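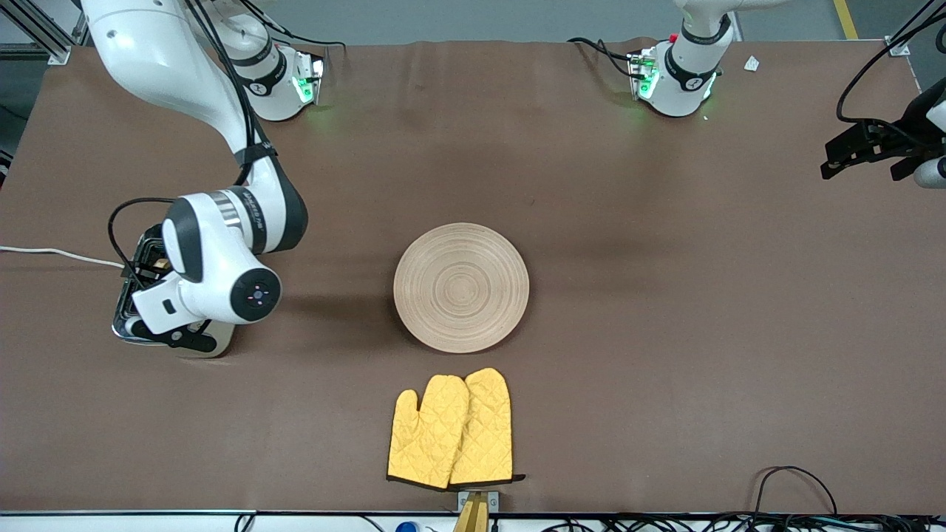
Council fines for late closing in Nirnholm

mtshali_n
The council now fines pubs 300 dollars when they close after 11. My cousin tends bar at the Drutesau and her boss already paid once, for five minutes. Is this fair?

Seka224
Fair, yes. I live across the street – since July I can sleep.

mtshali_n
But the owner told the customers to leave at 11. They were finishing their drinks.

Nandi Mthembu
Then he should call last orders earlier. I do agree that the first time should be a warning.

Seka224
They had a warning. It was a letter to all the pubs.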